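Illska Opens Second Home Storage Showroom in Horholm, With Free Evening Classes for Small Apartments

HORHOLM, June 2019 - Illska, the maker of shelves and storage furniture for small homes, is glad to announce the opening of its second showroom. The new place is in the old Pētersons print works, near the river, and it is open to visitors from this month. It has 3,403 square feet of floor, divided into 21 small rooms, and each room is furnished for a different kind of household.

The company started with one workshop and one product, a simple open shelf that a customer can put together without tools. Today the Illska catalog has 84 items, and all of them can be seen and tried in the new showroom. Customers are invited to bring the measurements of their rooms, and also a photo if they have one. The staff will draw a plan on paper, which the customer can take home free of charge and without any duty to buy.
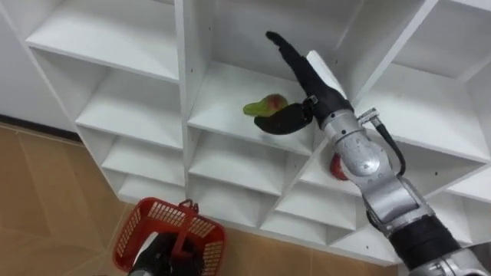 "Many of our customers live in apartments where the kitchen, the hall and the bedroom are almost the same room," said Harish Rodrigues, founder of Illska. "They write to us that they have no place for the winter coats, or for the food that they buy for the whole week. For a long time we answered these letters by mail. Now they can come and sit down with us, and we can look at the problem together."

The showroom was first planned to open in February. The opening was moved to a later date when the company decided to replace the old windows of the print works and to repair the stairs. The large front door of the building was kept, and so was the Pētersons name in painted letters over the entrance. A ramp was added at the side door for visitors with wheelchairs or strollers.

Together with the showroom, Illska begins a program of evening classes under the name Jollora. The classes are led by Hema Sundaram, who joined the company as head of customer education after many years as a teacher of home economics. The first classes are about planning a pantry, storing clothes between the seasons, and sharing one closet between two children. A class takes one evening and it is free, but the number of seats is limited and registration is necessary. 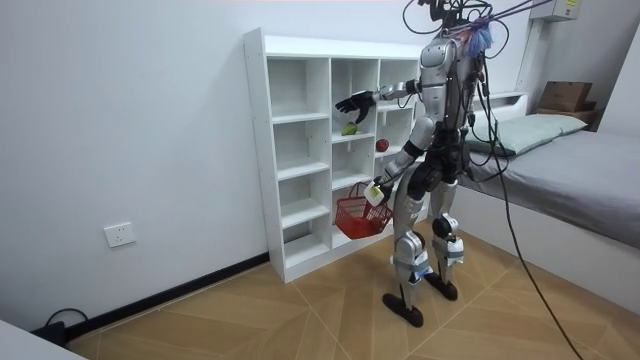 "I do not want to tell people to throw away half of their things," said Sundaram. "Some people have a large family, or they sew, or they cook for their neighbors. They need these things. In the class we begin with how the person lives in the home, and only after this we speak about shelves."

In the months before the opening, Illska sent a short survey to its customers and received 1,963 answers. The hall was named most often as the room which is hardest to keep in order, and the kitchen came second. The results were used to choose the topics of the first Jollora classes, and four of the rooms in the showroom are now furnished as halls.

Delivery from the new showroom is available in Horholm and the nearby towns. Customers who return old Illska shelves in usable condition will receive a credit toward a new purchase. The returned shelves are cleaned, checked and sold again at a lower price in a separate room on the ground floor.

About Illska
Illska designs and produces storage furniture for small homes. The company is privately owned and has its workshop and office in Horholm.

Press contact
Questions from the press and requests for a visit can be sent to the Illska office in Horholm. Harish Rodrigues and Hema Sundaram are both available for interviews. Registration for the Jollora classes is open at the front desk of the showroom.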